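Dronduvico set-up guide, section 5: Recording laundry episodes

This section covers recording examples of the laundry tasks with the two-armed robot. It assumes you've finished the calibration in section 4 and that the Mekus recorder is installed on the operator's computer. If you're only replaying old episodes, skip to section 6.

An episode is one go at one task, from the start pose back to the start pose. Dronduvico stores the head view, the wrist views and the joint positions together. If any of them is missing, the recorder rejects the episode when you save it.

## 5.1 Before you start

1. Clear the floor between the basket and the machine. Cables may stay on the carpet, but keep them out of the walking path.
2. Put the basket in its starting spot. For lifting and carrying tasks it can go on the floor. For sorting and folding tasks, put it on a stool or low table so the arms can reach the bottom.
3. Load the basket with mixed clothes. Use at least one dark garment and one in a clear colour. Empty all pockets.
4. Open Mekus and choose the task name from the list. Don't type a new one. The Gilani labelling tool matches names letter for letter, and "pick up basket" and "pickup basket" end up as two tasks.
5. Check that every camera view is live and the clock in the corner of each one is moving.
6. Move the arms to the start pose and wait for the green bar.

**Caution:** Keep one person at the stop button whenever the arms are powered. The operator can't do this job while wearing the hand controls.

**Caution:** Remove drawstrings, belts and scarves from the load. A cord can wrap around a finger joint, and the grip motor will keep pulling.

## 5.2 Recording an episode

1. Press Record and hold the start pose for 3 seconds.
2. Do the task at an even speed. Slow is fine. Stopping dead for a long time isn't, as the trimming step may cut the episode in two.
3. Grip cloth with the fingertips, and take enough of it that a fold stays between the fingers. For the basket, grip the rim on both sides before lifting.
4. When both hands hold one garment, raise them together, then spread them.
5. If you drop something, pick it up and carry on. Don't press Stop. Recoveries are useful to the model, and they're hard to collect on purpose.
6. Return to the start pose, hold it again, and press Stop.
7. Mark the episode as Good, Recovered or Failed, then save.

Wrist and head views from the laundry tasks: 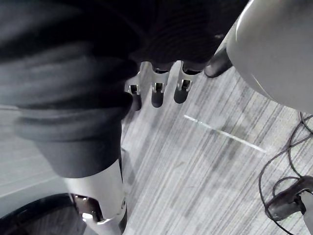
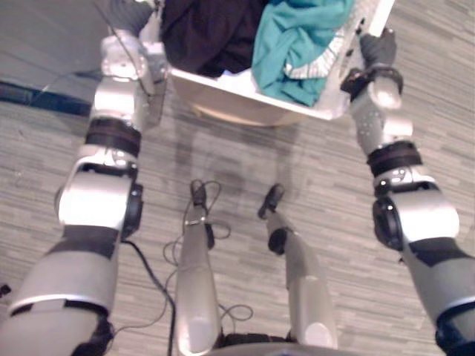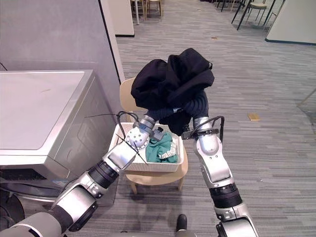
**Note:** Cloth will often cover part of a wrist view. Don't throw out an episode for this. Mark it Failed only if the task wasn't finished.

## 5.3 Changing things between episodes

Record 5 episodes with one layout, then change something before the next lot. Pick from the following:

- basket position or angle
- order of the clothes in the basket
- which garment is on top
- room lights
- robot's standing position

Change one or two of these at a time and write the change in the Notes box. Shake the clothes out by hand before putting them back. A garment that has been folded many times keeps its creases, and the robot ends up seeing the same shape again and again.

Aim for 30 saved episodes per session. Grip quality tends to fall off when the operator is tired, so take a break partway even if things are going well. Let the arms sit at rest pose during the break with the motors off.

## 5.4 Checking and sending

1. Open the session folder in Gilani and play back the first and last episodes in full. Skim the others.
2. Look for frozen views, late joint data and wrong task names. Fix names here, before sending.
3. Delete any episode where a person's hand enters the work area, unless the task calls for it.
4. Plug in the network cable and choose Send to Besness. Leave the computer awake until the count on the screen matches the number of saved episodes.
5. Wait for the message "Session received", then clear the local copy.

A full session takes up almost 154 GB. Check for free space before you begin. Mekus doesn't warn you until the drive is full, and the episode being recorded at that moment is lost.

If Send stops partway, choose Resume. Don't start a new send, or Besness will store the first episodes twice under different numbers. Error codes for sending are listed in section 9.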